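4.2 반쯤 입은 옷이 머무는 자리

앞 절에서 세탁 주기를 꽤 길게 다루었는데, 사실 우리가 세럴(Serell)의 가정들을 찾아다니면서 더 자주 듣게 된 것은 빨래 이야기보다도 아직 빨래가 되지 않은 옷 이야기였다. 한 번 입었으나 더럽다고 하기는 어렵고, 그렇다고 깨끗한 옷 사이에 도로 걸어 두자니 어쩐지 마음에 걸리는 옷들 말이다. 참여한 40가구에 5주 동안 옷 일기를 부탁드렸고, 고맙게도 거의 1,000건에 이르는 기록이 모였다. 일기에는 의자 등받이, 문고리, 침대 발치가 두루 나오지만, 거실에서 잠시 앉는 자리의 넓고 평평한 천 위가 유난히 애틋하게 적혀 있곤 했다. 이 절에서 염두에 두는 것은 그림 3과 같은 결 고운 연회색 천의 표면이다.

그림 3. 연회색 직물 표면

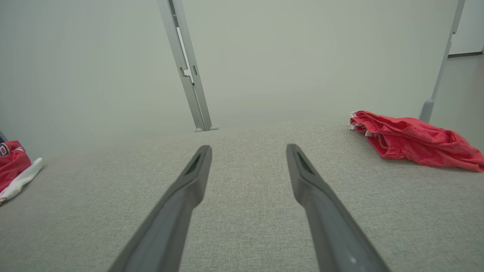
필로메나 바이두는 이 대목의 초고를 읽고, 옷이 그런 자리에 놓이는 것을 게으름의 흔적으로만 읽으면 곤란하다고 하면서, 자기 집에서는 거기 놓인 옷이야말로 내일 또 입을 옷이라는 약속 같은 것이어서 식구들이 함부로 치우지 않는다고 했다. 우리는 이 말을 듣고 분류표를 한 차례 고쳤다. 처음에는 '방치'라고 묶었던 항목을 '대기'와 '보류'로 나누었는데, 앞의 것은 다음에 입을 때가 정해진 옷이고 뒤의 것은 빨지 말지를 아직 정하지 못한 옷이다. 나누고 보니 면담 기록을 다시 읽는 재미도 한결 커졌다.

물론 두 항목의 경계가 늘 또렷하지는 않았다. 운동복은 특히 그러해서, 저녁에는 '대기'였다가 아침이 되면 냄새를 한 번 맡아 보고 '보류'로 넘어가는 일이 일기에 되풀이하여 나타난다. 그림 4의 붉은 니트 저지처럼 뭉쳐 놓인 옷도 모양새만으로는 어느 쪽인지 판단할 수 없고, 결국 입는 사람에게 물어보는 수밖에 없다.

그림 4. 연회색 직물 위의 붉은 저지

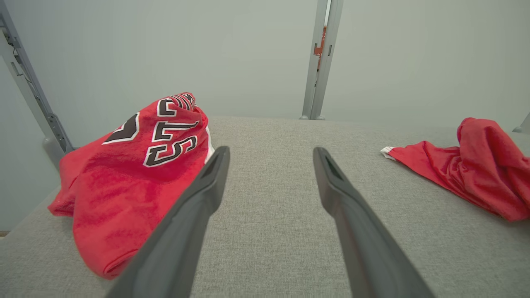

그래서 면담에서는 옷의 상태를 묻기에 앞서 그 옷을 다음에 언제 입을 생각인지부터 여쭈었다. 이렇게 차례를 바꾸자 대답이 눈에 띄게 길어졌고, 이사하쿠 지구의 한 참여자는 스웨터 한 벌을 두고 56분이나 이야기를 들려주시기도 했다. 다만 식구가 여럿인 집에서는 한 사람의 '대기'가 다른 사람의 눈에는 치워야 할 빨랫감으로 보이는 일이 흔하여, 기록자가 누구인지에 따라 같은 옷이 다르게 적히기도 한다. 이 어긋남은 4.3절에서 가족 안의 세탁 분담과 함께 살펴본다.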